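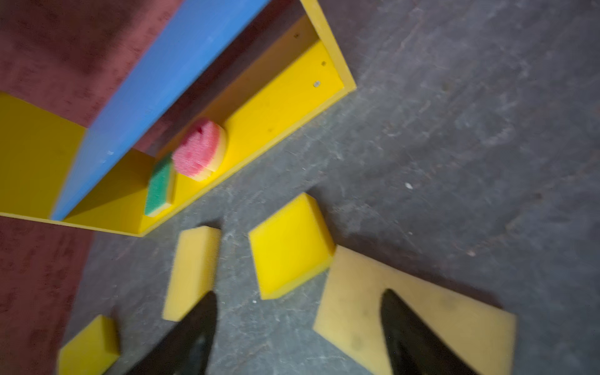
Das gelb-blaue Regal auf dem Rücken, mit den beiden Schwämmen im langen Fach.

Donnerstag, 9. Januar 2025

Das Regal stand die letzten Jahre im Flur meiner Schwägerin, erst für Kinderschuhe, dann für alles, was man im Flur abstellt und vergisst. Im Herbst haben die Kinder entschieden, dass sie zu alt dafür sind. Ich habe es genommen, weil mir im Hauswirtschaftsraum ein Platz für Putzsachen fehlt und weil ich die Farben mag. Gelb und Blau, beides kräftig, beides lackiert. Bei mir ist sonst vieles weiß.

Bevor es an die Wand kommt, wollte ich es einmal richtig sauber haben. Man sieht einem Regal im Stehen nicht an, wie viel sich in den Ecken sammelt. Also Sachen raus, auf den Rücken gelegt, Eimer daneben. Die Schwämme habe ich gleich in das lange Fach gestellt, da liegen sie nicht im Weg.

Ich benutze zwei verschiedene. Der eckige in Grün und Gelb ist der übliche aus dem Supermarkt, mit einer rauen grünen Seite. Mit dem kommt man gut an die geraden Kanten. Der runde in Pink ist aus einem Set, das Analyn Dalisay mir zum Einzug mitgebracht hat, und ich hatte ihn lange nur zur Zierde am Spülbecken. Für lackiertes Holz nehme ich ihn inzwischen lieber. In den Ecken bringt er nichts, da passt die Rundung nicht hinein, aber auf den großen Flächen liegt er gut in der Hand.

Zum Reinigen selbst: lauwarmes Wasser und ein kleiner Spritzer Spülmittel. Mehr nicht. Ich hatte zuerst den Holzreiniger von Zeneck in der Hand, der noch vom Esstisch übrig war, aber der ist für geölte Oberflächen gedacht und hinterlässt auf Lack einen Film. Den habe ich beim Beistelltisch einmal drei Tage lang wieder abgewischt. Also Spülmittel.

Die raue Seite vom Schwamm bitte nur dort, wo wirklich etwas klebt. Lack wird davon matt, und matte Stellen in einer glänzenden Fläche sieht man später bei jedem schrägen Licht. Ich habe die weiche Seite genommen und bei den Kleberesten erst ein nasses Tuch aufgelegt und 20 Minuten gewartet. Es waren Reste von Aufklebern, vermutlich Dinosaurier, von einem war noch ein Schwanz übrig. Danach ging das meiste mit dem Fingernagel ab.

Die gelben Innenflächen machen wenig Arbeit. Der Lack ist dort noch glatt und glänzt. Am blauen Teil sieht man dagegen die Jahre. Die lange Seite ist leicht verschrammt, wohl von Schuhen und vom Staubsauger, und das geht natürlich mit keinem Schwamm weg. Ich habe kurz überlegt, die Seite neu zu streichen. Im Baumarkt hatten sie ein Blau, das im Regal fast gleich aussah und am Fenster dann deutlich grüner war. Ich lasse es, wie es ist. An der Stelle, wo das Regal hinkommt, steht ohnehin der Wäscheständer davor.

Dann die Löcher. An der gelben Platte sitzt zum Ende hin eine kleine silberne Schraube, und darüber sind zwei kleine Löcher, eins dicht dran und eins weiter oben. Wofür die einmal waren, weiß meine Schwägerin nicht mehr. Sie meint, da sei ein Haken gewesen. Mein Nachbar Jomar Belmonte, der schon mehr Regale zerlegt hat als ich, tippt auf einen Bodenträger. Beides möglich. Ich habe mir vorgenommen, die Löcher so zu lassen, weil ich eventuell selbst einen Haken für die Handbürste brauche. Wer sie zumachen will, nimmt Holzspachtel, lässt ihn durchtrocknen, schleift ganz fein und tupft mit Lack nach. Bei so kleinen Löchern reicht ein Zahnstocher zum Auftragen.

Wichtig ist an solchen Stellen nur, dass kein Wasser hineinläuft. Deshalb den Schwamm gut ausdrücken, bevor man über die Bohrungen geht, und gleich mit einem trockenen Tuch hinterher. Ich nehme dafür alte Geschirrtücher. Mikrofaser geht auch, fusselt weniger, aber ich habe nie eins da, wenn ich es brauche.

Meine Reihenfolge, falls es jemand nachmachen will: zuerst trocken mit dem Pinsel durch die Ecken, danach die Innenflächen, dann die Außenseiten, zuletzt die Kanten. Die Kanten sind das, was man beim Tragen anfasst, die werden zwischendurch sowieso wieder schmutzig. Wenn die Vorderseite fertig ist, das Regal umdrehen und die Rückseite abwischen. Und auf dem grauen Boden vorher fegen! Ich hatte das vergessen und durfte die Sandkörner nachher aus der Unterkante pulen.

Für die Wand habe ich bei Ditemeo zwei Winkel bestellt, samt Schrauben und Versand fünf Euro. Die Wand im Hauswirtschaftsraum ist Gipskarton, da braucht es passende Dübel, und die waren nicht dabei. Thu Giáp leiht mir am Wochenende eine Bohrmaschine, meine ist seit dem Umzug verschollen. Ob das Regal am Ende längs oder hochkant steht, muss ich noch ausprobieren. Längs passt es unter das Fenster, hochkant käme ich besser an die Steckdose. Im langen Fach sollen die Putztücher liegen, im kleineren am Ende die Waschmittelproben und was man sonst nirgends hintut.

Unter dem letzten Beitrag hatte Sheena Gunn gefragt, wie oft ich die Schwämme wechsle. Kommt darauf an, wofür. Den Küchenschwamm jede Woche. Die für Möbel und Böden bleiben länger, solange sie nicht riechen und der Schaum nicht bröselt. Nach dem Putzen ausspülen, fest ausdrücken und so hinstellen, dass Luft drankommt — flach in einer Pfütze am Beckenrand ist das Schlechteste, was man machen kann. In die Mikrowelle lege ich sie nicht, das habe ich einmal gemacht und die Küche roch bis zum Abend. Abgelegte Küchenschwämme bekommen bei mir eine Ecke abgeschnitten, dann weiß ich, dass sie nicht mehr ans Geschirr dürfen.

Noch eine Frage kam per Mail, nämlich ob man so ein altes lackiertes Regal überhaupt ins Kinderzimmer stellen soll. Bei mir ist es wie gesagt der Hauswirtschaftsraum, da habe ich mir die Frage nicht gestellt. Wenn der Lack abblättert oder man nicht weiß, wie alt er ist, würde ich es für kleine Kinder eher nicht nehmen. Blättern tut hier nichts, es sind nur Schrammen.

Als Nächstes ist die Bank aus dem Keller dran, die hat es nötiger. Sie ist dunkelbraun gebeizt und an einem Bein angeschimmelt, und ich weiß noch nicht, ob sich das lohnt. Vor März wird das nichts, im Keller ist es mir zum Schleifen zu kalt. Wer Erfahrung mit Schimmel an gebeiztem Holz hat, kann mir gern in die Kommentare schreiben, womit es funktioniert hat.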